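2023年12月7日，参观 Elarer 食品超市的后仓与熟食加工间。同行者为吕天佑、曹博洋和我。接待方是门店运营负责人 Sibusiso Molefe，冷链部分由 Syafiqah Pangaribuan 讲解。

## 门店概况

Elarer 是一家家族经营的社区超市，营业面积1191平方米，在售商品以生鲜、熟食和干货为主。后仓与卖场之间只有一道软帘门，补货通道宽度可容两台笼车并行。门店不设独立配送中心，干货由 Stallbridge 统一供应，水产和乳制品由供应商直送。

收货区设在建筑北侧。车辆到达后先核对送货单，再测中心温度，冷藏品超过4 ℃即整批拒收。温度记录写入纸质表格，当班结束后录入系统。曹博洋问到为何保留纸表，Molefe 的答复是收货口信号差，手持终端常掉线，纸表更稳。

## 干货区

干货按周转速度分三级。快销品放在靠软帘门的一侧，离地15厘米以上；慢销品放高层货架，由早班统一下架。整箱商品在后仓拆外箱，内盒直接上笼车。货位标签包含排号、层号和保质期截止月份，颜色按季度更换。 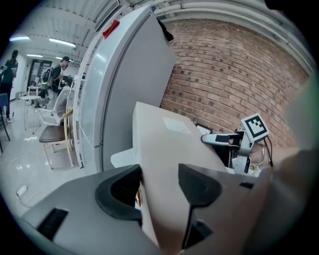
**干货的先进先出靠什么保证？**

靠货架结构和标签两项。快销品使用后进前出的重力式货架，新货只能从背面推入；慢销品没有这种货架，由理货员按标签颜色取货，每周抽查一次，抽查不合格的货位当天重排。

抽查结果贴在后仓办公室门口。当周不合格货位两处，都在调味品一排，原因栏写的是“补货方向错误”。

## 熟食加工间

加工间与后仓隔开，进入前需更换鞋套、洗手并登记。生熟动线分开，生料从东门进，成品从西门出。蒸烤设备两台，快速冷却柜一台。冷却要求为两小时内由60 ℃降至10 ℃以下，柜内探针每分钟记录一次。

招牌产品是鱼饼，配方沿用创店时的版本，每日产量600只，分两批出炉。第一批供早市，第二批供晚餐时段。Pangaribuan 介绍，产量上限由冷却柜容量决定，烤箱仍有余量。店方评估过加装第二台冷却柜，但配电容量不够，需要先改造进线，目前没有排期。

我们试吃了第一批的样品。盐度偏低，外壳较薄，放置二十分钟后底部变软。吕天佑认为问题出在包装盒没有透气孔，Molefe 表示已在试用带孔的纸盒，成本每只略高，尚未决定是否全面更换。

## 外送与订单拣货

线上订单的拣货区占用了原来的花卉操作台。订单按时段合并，一名拣货员同时处理四单，常温、冷藏、冷冻分袋，最后五分钟才从冷冻柜取货。配送半径13公里，超出部分由 Cinivville 门店承接。

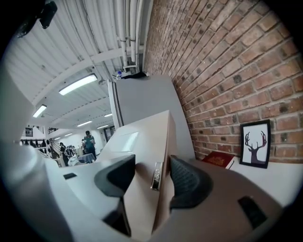

合并拣货的缺点是缺货处理慢。拣货员发现缺货后须先完成整轮，再回头联系顾客，替代品的确认平均要等六分钟。Shen 软件的新版本可以在扫描时直接推送替代建议，门店已在测试账号里开通，界面翻译还没做完，几个品类名称与货架标签对不上，例如“干酪”和“奶酪”被当成两个类别。

顾客备注由人工阅读。常见备注集中在果蔬成熟度和肉类切法上，后者需要转给肉柜，转单靠打印小票，肉柜师傅在小票上签字后退回。

## 未看到的部分

水产冷库正在除霜，没有进入。废弃油脂的回收记录也没有看到，Pangaribuan 答应扫描后发给叶蓉蓉，由她并入我们的比对表。另外还有两项待补：

- 夜间冷柜报警的响应时限，现场两个人说法不一致，需要书面版本；
- 鱼饼冷却曲线的原始数据，最好包含第二批。

返程前在卖场走了一圈，熟食柜的价签字号偏小，过敏原标注齐全。收银台开了三条，排队不长。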